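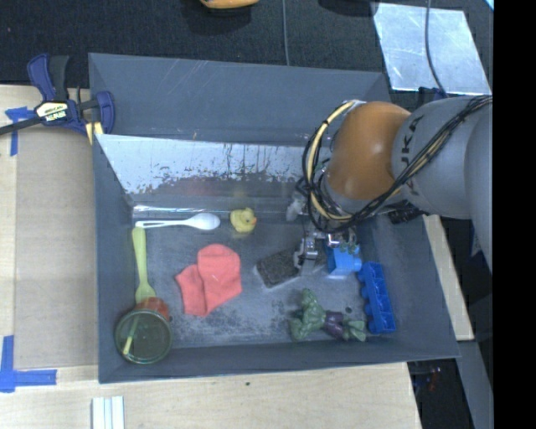

Mélanie Fortin
Contributing writer, short fiction
11/23/18

The Spoon

Paraskevi Vasilakis came to the workshop in Malier with her coat still buttoned. She had cleaned rooms at the Grurnari hotel for many years, and in October the manager asked her if she would go and give advice to the engineers. He said "advice" very carefully, as if the word could break.

"They want to know how you tidy," he said.

"How I tidy? I pick up the things and I put them where they go."

"Yes. Tell them that, but longer."

The engineer who received her was a young man named Nägeli. He shook her hand for too long and gave her a chair next to the table, and on the table was the gray bin, and over the bin was the arm. She had thought it would be white, like in the films. It was gray and orange, with its cables wrapped around it.

"In the bin is a child's room," said Nägeli.

She leaned forward and looked. There was a yellow duck, a sponge, some blue blocks, a red cloth, a spoon with holes in the handle. A green man in purple shorts lay on his side.

"What child has a spoon in the room?" she asked.

"All children," said Nägeli, who had 2 of them at home.

She had to agree with this.

He typed something and the arm began to move. It went slowly over the bin, stopped, thought, and went down. When the fingers closed on the duck she noticed that she was holding her breath. The arm lifted the duck, carried it to a box on the floor, and opened. The duck fell in with a small sound.

"Brava," said Paraskevi.

Nägeli became red with pleasure. He told her that the arm had made 1,000 picks since the summer, and that the duck was almost always good. The blocks were good also. The man in the shorts was good if he lay on his back, but on his side the arm sometimes took him by the wrist and he turned around in the air and escaped.

"And the spoon?"

"The spoon is difficult. It is flat. The finger must go under it and there is no under."

They watched it try the spoon. The fingers came down, scratched the floor of the bin, closed, and went up with nothing. The arm carried the nothing to the box, very politely, and opened. Then it came back and did it again. After 3 times Paraskevi could not sit anymore. She stood up, unbuttoned her coat, and asked if it was allowed to put the hand inside. Nägeli pressed a red button and waited, and then he said that it was allowed.

She pressed one fingertip on the bowl of the spoon. The handle rose a little and she took it.

"Again, please," said Nägeli.

She put it back and did it again. He had her do it with the left hand also. He wrote in a notebook and then he crossed out what he wrote.

"How did you know to press there?"

"I didn't know it. The spoon is like that."

He looked so unhappy that she took the cloth as well, to give him something else. She shook it once, folded it against her stomach, folded it again and put it on the edge of the table. He asked why against the stomach. She had to think about it. Her mother folded like that, in a kitchen where the table was always full.

"It has no stomach, your machine," she said.

"No," said Nägeli. "We did not plan one."

They drank coffee from the machine in the corridor. He asked her if she was afraid that it would take her work. Everybody at the Grurnari was talking about this since the manager went to the fair in Brusis and came home with a brochure. She told him about room 42, where a family had stayed for one week, and what she found there behind the bed, and under the bed, and in the bathtub, and how long she needed. She asked him how long the arm would need.

He began to calculate. She could see that he was doing it seriously, with the bathtub.

"It would be still in there," he said at the end.

"Then let it come and help me. It can do the ducks."

When they returned, he released the red button and the arm woke up. He had changed one line, he said, only to see. The fingers came down on the bowl of the spoon and pushed. The handle rose. The arm stayed there with the handle in the air, because it had no other hand to take it with.

Paraskevi buttoned her coat. Her bus was in a few minutes. She looked at Nägeli and at the arm, both waiting, and then she reached in and took the spoon, and put it in the box.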